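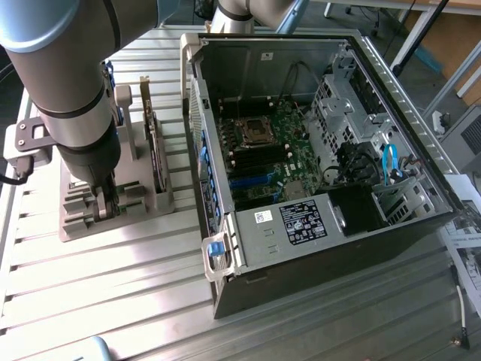

The arm reaches into its parts fixture at Surnow's shop. The computer lies to the right with its processor socket empty.

Surnow Teaches a Robot to Build a PC, One Stick of Memory at a Time

November 28, 2024

Putting memory into a desktop computer is a job most people learn in one sitting, usually from a cousin. Surnow, a small repair and refurbishing firm, has spent the time since July teaching it to a robot arm, and reports that the robot is coming along nicely.

The method is called teleoperation, which is a long word for doing the job yourself through somebody else's hand. A person sits at a set of controls and moves; the arm moves with them. The arm's joint positions, the gripper's opening and the camera views are all recorded. Once there are enough recordings, software made by a company called Cekomel is trained on them and then asked to try the job without a person attached.

"Enough" has turned out to be a stretchy number. Surnow's first plan called for 48 demonstrations. The current plan calls for 200, and the people doing the demonstrating have asked that nobody revise it again before the holidays.

The job itself is short. The computer lies on its side with the panel off. The arm goes to a gray fixture where the parts wait, closes its fingers on one, lifts it clear, carries it over to the motherboard and puts it where it belongs. A practiced human does this while talking about lunch. A practiced human working the arm from the controls takes 52 seconds for a single memory module on a good run, and does not talk about lunch.

Much of the trouble is in the fingers. A person seating a memory module feels it rock, feels it find the notch, and leans on it until it clicks. The operator at the controls feels none of this and has to judge by eye, which explains the staring. Surnow says its new operators tend to push too early, then overcorrect and hover above the slot like someone deciding whether to ring a doorbell. The trouble with hovering is that the robot learns that too. One early version of the trained software would bring a module neatly to the slot, stop, and think it over at length before every attempt. It had picked up the habit from its teachers, who were at first rather offended.

Sloppy runs are now thrown out, and the rules for what counts as sloppy fill 2 pages. Dropping a part is sloppy. Bumping the case is sloppy. Pausing is sloppy if it goes on long enough for a coworker to ask whether everything is all right. Picking up a part crooked and then fixing it, on the other hand, is kept and even encouraged, on the theory that the robot will someday pick up a part crooked as well and ought to have seen what a grown-up does about it.

The fixture has been through changes of its own. The first was a flat tray, with the parts lying down the way they would on a workbench. The gripper could pick up a circuit board from flat about as well as a person in oven mitts picks up a playing card. The replacement holds the memory upright in clips and gives the processor a square frame, so that each part starts from the same place and has something to grab. Purists will say this makes the job easier. Surnow says yes, that was the idea. 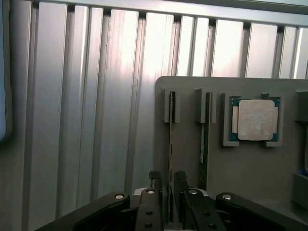
What the Robot Gets Out of It

The close-up view from the arm matters more than the shop expected. From above, a memory module standing on end is a thin green line, and the fixture looks much the same whether the fingers are lined up or off by a hair. From down by the gripper, the operator can see both fingertips and the part at once. Operators were told at the start to treat the close view as a backup. Within a couple of weeks they were looking at little else, and the big overhead monitor had become the place where people stuck their sandwich orders.

The money comes from Prendon, which takes in retired office computers by the truckload and would like them rebuilt without hiring another row of benches. Prendon's interest is in memory first and processors later. Processors are the part that makes everyone in the building hold their breath: bend something in the socket and the motherboard is scrap. For now the demonstrations with processors use boards that had already failed for other reasons, and have nothing left to lose.

As for whether the thing works, Surnow is willing to say that the trained software now handles the pickup reliably and the insertion sometimes. It declines to put a figure on "sometimes." The latches on the memory slots are still opened by a person beforehand, a detail left out of the firm's first progress report and put back in at Prendon's request.

The next round will move the computer a little between runs, so that the robot can't get by on memorizing where everything is. A second shop, Naciri, has agreed to record its own demonstrations on a matching setup, which should show whether the software has learned the job or has only learned Surnow's table. Naciri's operators have been sent the 2 pages of rules and have already written back with questions about the one on pausing.

Surnow plans to finish recording its current batch before the end of the year. Until then the shop's customers, who have been asking about the arm while they wait at the counter, will go on having their memory installed by hand. The charge is the same as before.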